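I've had the Plirnley fold-up shopping cart since February, and people keep stopping me on the sidewalk to ask if it's any good, so I figured I'd write it all down in one place.

First, the basics. It's a two-wheeler, it folds flat enough to slide behind my coat rack, and it cost me 27 dollars on sale at the hardware store on Meireles Street. I live on the second floor of an old building in Lostbridge with 18 stairs and no elevator, and before this I was hauling everything up by hand and complaining the whole way (just ask my neighbor Salvador, he heard most of it through the wall).

The wheels are the best part! They're fat and rubbery and they roll right over the brick stretch by the post office, where my old cart used to rattle so hard I'd get home with bruised peaches. Going up stairs it bumps along pretty well if you pull it backward and take your time. Going down, I carry it. I tried rolling it down once with a sack of potatoes inside and I won't be doing that again. 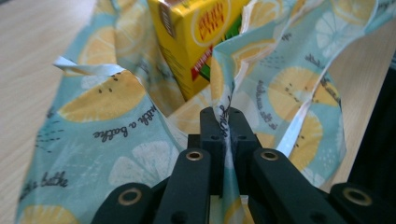 My lemon tote, with a carton standing up in it.

What I don't love is the liner. It's one big floppy sack with no pockets and nothing to hold it open, so bread ends up under the cans every single time. I've started packing in tote bags and dropping those in whole, and that works fine, but for the full price I'd want a divider. The Batia cart my sister has comes with one, plus a lid that snaps shut – and hers weighs a ton, so there's your trade.

The handle grip is foam and it's already peeling a little near the top. I wrapped some bike tape on it. The brake is a little foot lever, stiff at first, much better now.

Would I buy it again? At the sale price, yes, and I'd get the green one this time, because the gray shows every splash of mud. I'm giving it 8 out of 10. If they ever sell that liner with a divider I'll be first in line, and I'll update this when I've had it through a winter.

Contact | Copyright 2023 | Back to top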